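Stop blaming the operator

Everybody at our shop has a theory about the Triner demo and most of them are wrong. Mine might be too. Writing it down anyway before the next meeting buries it.

Short version for people who weren't there. February, mid-morning, the grip trial at the Triner site. Clear plastic boxes, the cheap kind, two fingers closing on the sides. We had run 100 picks the day before without a problem. In the demo the gripper let go of a box over the edge of the table and it landed on a customer's foot. Full of steel bushings. Bruised toe, lots of apologies, and by lunch the report said "operator error, insufficient squeeze."

Insufficient squeeze. I've read that line maybe 40 times now and it still makes me mad.

The person holding the tool squeezed the same as always. What changed was the pads. Rubbery pads get scuffed, dust gets in, the corners start to go, and a worn pad on smooth plastic is a different machine from a new pad on smooth plastic. We all know this. We swap tires on a forklift. But pads are small and dark and boring so they stay on until something drops.

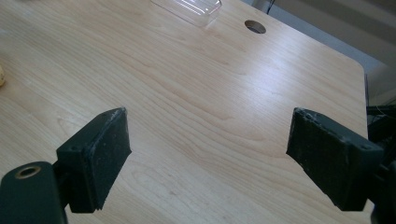
By the Cotano desk | Opinion | Views are the writer's own

Look at the top edges of the pads. Chipped, with pale dust on them. I'm not saying wear like that means a drop is coming, you can't read grip off a surface by eye. That's my whole point. If you can't tell by looking then you need a number and a date, and we had neither one. The Björklund sheet that came with our pads gives a replacement interval of 2,000 closings. Nobody was logging closings. When we finally pulled the counts out of the Olley software, the set used in the demo was well past it.

The counter was there the whole time. It just didn't stop anything, or flash, or email anyone. It sat in a menu three levels down.

So here's what I want. A hard stop at the limit, not a warning you can click thru. A test pull before every session with people nearby, same box, same weight, written down. And nobody stands within reach of a falling load, customers included, even if they want a closer look. Especially then.

The argument against is downtime. Fine, I timed it. Swapping both pads and doing the test pull took me 111 seconds, and I'm slow with small screws. We lost more than that arguing about who would write the report.

The other argument is that it was only a toe. OK. Next time it's a heavier box or somebody's hand is under it. I don't see why we'd wait for that one to happen befor changing a form.

And please fix the report itself. The operator's name is on it, the pad's part number isn't. Anybody reading the file a year from now will learn that one person didn't squeeze hard enough, and they'll send that person for retraining, and the pads will still be on.

Cotano Notes | Contact the desk | Copyright Cotano, all rights reserved | Back to top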